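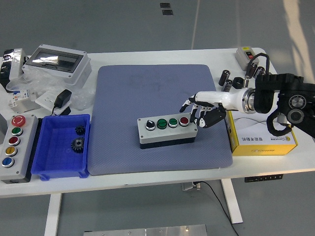
Button panels: new rules for the Talavera test cell

Starting this month, any program that has a robot press a button, turn a selector or flip a breaker has to meet the same short set of rules before it runs without a person standing next to it. The rules were drafted by the Jollach controls group after the August review and have been in trial use at Virkmont. They apply to all arms with a hand or a fingertip tool. They do not apply to arms that only pick and place.

The main change is the hover stop. The fingertip must come to a full stop above the button, hold for 3 seconds, and then press straight down. Coming in at an angle is no longer allowed, even on large mushroom buttons. The fingers that are not being used must be curled in before the hand gets close to the panel. On a control box with a row of buttons, most of the wrong presses we logged came from a second finger and not from the one doing the job.

Practice panels stay disconnected. A panel on the bench may look like the real one and use the same parts, but it must not be wired to anything that moves. If you need a live panel for a final check, book the fenced cell and fill in the long form.

An emergency stop used as a target does not count as an emergency stop. There were two questions about this in January, so it is now written down. If a button station on the table is part of the exercise, the working stop for the arm has to be somewhere else, within reach of the operator and labeled with the arm's name. Operators should press it once at the start of each shift and sign the sheet.

Put the target box on a padded mat and mark its corners with tape. A box that slides when it is pressed gives a bad force reading, and the program will push harder to make up for it. Parts for other exercises may stay on the table, but keep them out of the path of the arm. That includes the elbow and the cable, which swing wider than the hand does.

A program passes after 300 presses with no wrong button and no press above the force limit on the panel sheet. If it fails, fix it and start the count again from zero. Of the 74 programs now on the Trunell list, over half were approved under the old rules. Those can keep running for 6 weeks. After that they need the new test or they come off the list.

Logs go in the shared folder under the arm name, then the panel name. Please stop sending them by email. The sign-off sheet has been changed to match and the old version should be thrown out, including the laminated copies on the cell doors.

Jollach controls group, February 2018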